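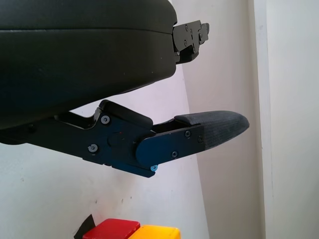
**Progress Report to the Benkirane Fund**
**Grant: Bornine Singles Collection, Transfer and Cataloging**
Submitted by Latifa Fawzy, Collections Manager
July 26, 2026

## 1. Summary

The grant supports the digital transfer of 2000 seven-inch and twelve-inch singles held in the Bornine collection, together with a public catalog. As of this report, 817 discs have been transferred and checked. The original plan called for a higher total at this stage. The shortfall dates from May, when the main turntable was out of service and transfers stopped for nine working days.

## 2. Transfers

Each disc is cleaned, played once at the correct speed and saved as an uncompressed file. Both sides are recorded in full, including run-out grooves. Said Farouk listens to every file before it is accepted. Discs with skips are set aside and played again with a second stylus; most of these have been accepted on the second pass.

Warped pressings remain a problem. The dance singles of the late 1980s are the worst affected, and we have asked Darragh McGrath to advise on flattening before any further attempt is made. No disc has been damaged in handling during the reporting period.

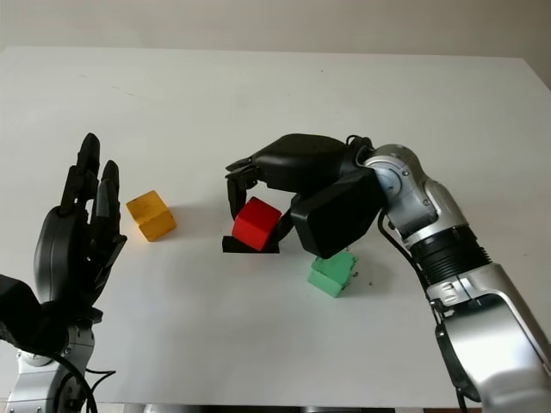

*Black robotic hand, fingers upward, at a white tabletop.*

## 3. Catalog

Records are entered in Suvska. Track titles, mix names and timings are taken from the label and then compared with the recording. Where the two disagree, both are kept. Several remix singles list four versions on the sleeve and carry only three, and a note has been added to each of these entries.

Nabila Chraibi has completed the artist name file for the letters A through K. Label names are less advanced – the Zomby imprint alone used several numbering systems, and its entries will need a second review.

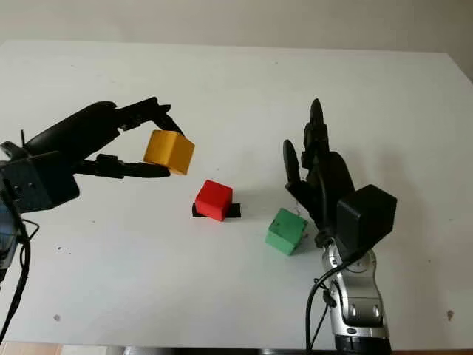 ## 4. Rights and Public Access

Full recordings will be available on site only. Letters requesting permission for short online excerpts have gone to 100 rights holders. Replies are being logged by Wai-kit Kwok, and no excerpt will be posted without written consent. 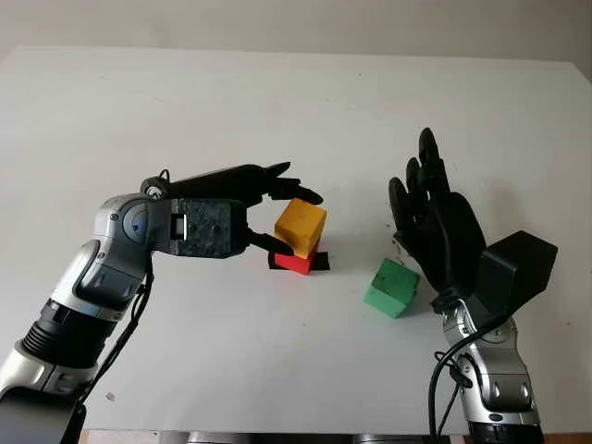

*Wooden cubes on the table: yellow on red, with green standing apart.*

## 5. Budget

Spending is within the approved total. Turntable repair was charged to the equipment line, leaving less than planned for replacement styli. We request approval to move $300 from travel to equipment. No other changes are sought.

## 6. Next Period

- Resume transfers at the planned weekly rate
- Finish artist names, L through Z
- Review all Zomby entries
- Send second letters to rights holders who have not replied

Questions on this report may be sent to Latifa Fawzy at the collections office.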